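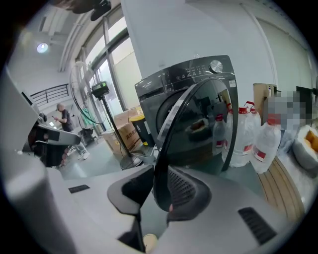 White walls and large windows help to make a room bright.

Why do white walls make a room lighter?

Daylight comes into a room through the windows, but it doesn't only light up the places it hits first. If it did, the corners would be black and you would not be able to see under your desk. Light travels in straight lines until it meets something. Then some of it bounces off and carries on in a new direction.

Bouncing light

When light bounces off a surface, we say it is reflected. A mirror reflects light very neatly, so you can see a picture of yourself in it. A wall is different. Even a wall that feels smooth has tiny bumps all over it, and the light bounces off them in every direction. Scientists call this scattering. You can't see your face in a wall, but the scattered light spreads out and reaches parts of the room that the window doesn't face.

Where does the rest go?

Some light does not bounce. It goes into the surface and is taken in, or absorbed. The light is turned into heat, usually so little that you would never notice it. On a sunny day you can feel the difference if you touch a black car and then a white one.

Dark colours absorb most of the light that reaches them. Pale colours absorb much less. Clean white paint can reflect more than 70 per cent of the light that falls on it. Black paint reflects only a very small part.

What about colours?

Daylight looks white, but it is a mixture of all the colours of the rainbow. A red wall reflects mostly the red part and absorbs most of the others. A white wall reflects all of the colours, and so the light coming off it still looks white. Hold a bright yellow card next to a white wall on a sunny day and you may see a faint yellow glow on the paint.

Try it yourself: the shoebox room

You will need:
a shoebox with a lid
a sheet of white paper
a sheet of black paper
a small toy
sticky tape
scissors, and an adult to help with them

1. Cut a window in one of the long sides of the box. Make it 6 cm wide.
2. Cut a peephole in one of the short ends.
3. Put the toy in the corner furthest from the window.
4. Line the inside with black paper, leaving the holes clear. Put the lid on.
5. Stand the box with its window facing the daylight. Look through the peephole. How well can you see the toy?
6. Take out the black paper, line the box with white and look again.

Keep the box in the same place both times, or the test won't be fair. Clouds can spoil it too, so try to do both halves within 15 minutes.

Kusum Kushwaha's class tried this on a Friday afternoon in January. With the black lining, most of the children could only make out the shape of their toy. With the white lining they could tell what colour it was.

Words to know

Absorb: to take something in
Reflect: to bounce light back from a surface
Scatter: to send light off in many directions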